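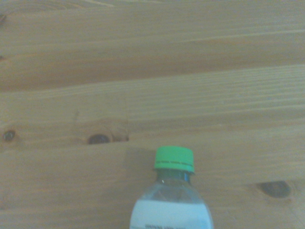 Sterthorpe Panel Works: notes from the September open day

The Sterthorpe plant makes edge-glued softwood panels for tabletops, shelving and stair parts. It opens to visitors once a year. I joined the first tour at 9:30, led by production engineer Syafiqah Kusuma, and stayed for the afternoon session on moisture control. These notes follow the route of the material through the plant. Prices and order volumes were not discussed.

Incoming lumber

Pine arrives rough sawn, in stickered packs, from two sawmills. Nominal thickness is 38 mm. Each pack is tagged on receipt and stored under an open-sided roof for a period that depends on its reading at the gate. The packs nearest the road had end coating in two colors, which identify the sawmill and have no bearing on grade.

Moisture readings are taken with a pin meter at the middle of the pack as well as at the outside. The outer boards always read drier, and a pack accepted on outer readings alone will cause trouble at the press. Kusuma said most of the rejected panels traced in her first year went back to this step.

Drying

There are two kilns, both conventional heat-and-vent units. The schedule for this thickness runs 76 hours, including a conditioning phase at the end when humidity is raised to relieve stress in the outer layers. One kiln was loading during the visit. The other was running and could be viewed only through the control room screen, which showed dry-bulb and wet-bulb temperatures and fan direction. Fans reverse on a timer so that both sides of the load dry at the same rate.

Sample boards are pulled after conditioning and cut into prong sections. If the prongs pinch inward, the charge goes back for more conditioning. Several sections were laid out on a bench for visitors to handle, including a set from a failed charge. The difference is easy to see once two are held side by side.

The target is 8 percent moisture content. I asked whether that suited customers in damp climates. The answer was that most of the output goes into heated interiors, and anything else is made to a separate order.

Ripping and grading

Dried boards are planed lightly on both faces, then scanned and ripped. The optimizing saw was made by Drindberg and has been in place longer than most of the staff. It is slow by current standards, but spare blades and feed rollers are still available.

Knots are sorted by condition. A sound, tight knot stays in the standard grade. A loose knot or one with a bark ring is cut out, and the short lengths go to finger jointing. The clear grade has no knots on the show face and is a small part of production. Color is matched by eye under fixed lighting, and the sorters rotate every two hours.

One visitor asked about ring orientation. The plant alternates it where board width allows, so that any cupping in one board is offset by its neighbor. On wide-board panels for tabletops, appearance takes priority and the underside is grooved instead. I have seen both methods work and would have liked some test data, but none was offered.

Gluing and pressing

Edges are jointed immediately before gluing. The limit between jointing and pressing is 12 hours, after which the edges are recut. Adhesive is a two-part PVA, applied by roller to one edge. The press is a Kekana rotary carrier with clamps set at equal spacing. Squeeze-out should be small and continuous along the seam. Gaps in the bead mean a starved joint, and the operator marks them with crayon for inspection.

After pressing, panels are stacked flat and left overnight. Sanding too early is a known cause of sunken joints. The glue swells the wood next to the seam, the sander takes the swelling off, and the seam then shrinks below the surface as it dries.

Sanding and finish

The wide-belt sander has three heads. Dust extraction was upgraded last year and the room was quiet enough for conversation at normal volume with ear protection removed at the viewing line. Finished panels are sold bare or with a hardwax oil supplied by Surkska. The oil is applied to both faces in equal amounts, which slows uneven moisture uptake in storage.

Moisture session

The afternoon talk repeated some of the morning material. The useful part covered installation. Solid panels should be fixed through slotted holes or with clips that allow movement across the grain. Movement along the grain can be ignored for furniture sizes. Panels should sit in the room where they will be used, unwrapped and on battens, before cutting.

Practical points

Parking is on the east side, past the weighbridge. Closed shoes are required and eye protection is issued at the desk. The tour takes two hours and includes one metal staircase up to the kiln control room. Offcuts are sold by the bundle at the gate until 4 p.m., cash only.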